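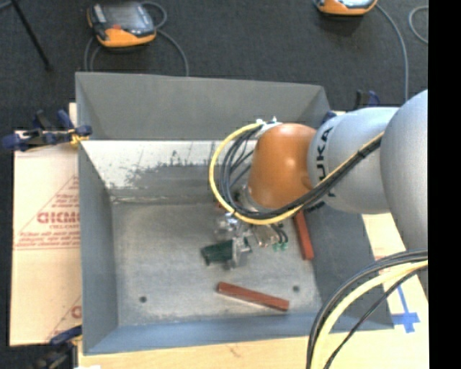 Last changed: Tuesday, 4:40 pm

Bindery notebook – proof run of the thriller, second attempt

Read the first seven chapters of "Talpur" last night before trimming anything. The jacket copy promises a killer you won't see coming. I saw him coming on page 20. He is the ferry pilot, he is polite to everyone, and he has an opinion about knots. Maybe the later chapters take it back. I doubt it.

Anyway, the block. Ondton cream stock again, same as the last two novels. The supplier says the new batch folds cleaner. I folded 15 signatures and can't tell the difference, except the price. Grain does run the right way this time, which I'll give them.

Glue: tried the Bralum cold adhesive on three dummies, old glue on three more. Label says full strength in an hour. Left them until after lunch and did the pull test on the middle page of each. One Bralum copy let go at the first tug. The other two held, but the spine creaks when it's opened flat, and a reader of a 400-page mystery is going to open it flat. Old glue held on all three. I would want a lot more than three before ordering a drum of anything.

Jacket: the publisher wants spot gloss on the title and on the drip under the T. Is it blood? Is it river water? The art notes call it "ambiguous." It prints as ketchup. Asked for a darker red, got back a PDF that looks the same to me.

Also they want a quote on the front from the Plustus newsletter – "unputdownable." Same newsletter said that about the one with the haunted dentist, and we still have boxes of it.

Run is supposed to be 1000. I'd print half and wait, but that's not my call.

To do:
- second pull test tomorrow morning, same dummies
- recheck page order in signature 7, chapter heading looked doubled
- finish the book (if it isn't the ferry pilot I'll say so in this notebook)

Back to top | Contact the bindery | Copyright, all notebook pages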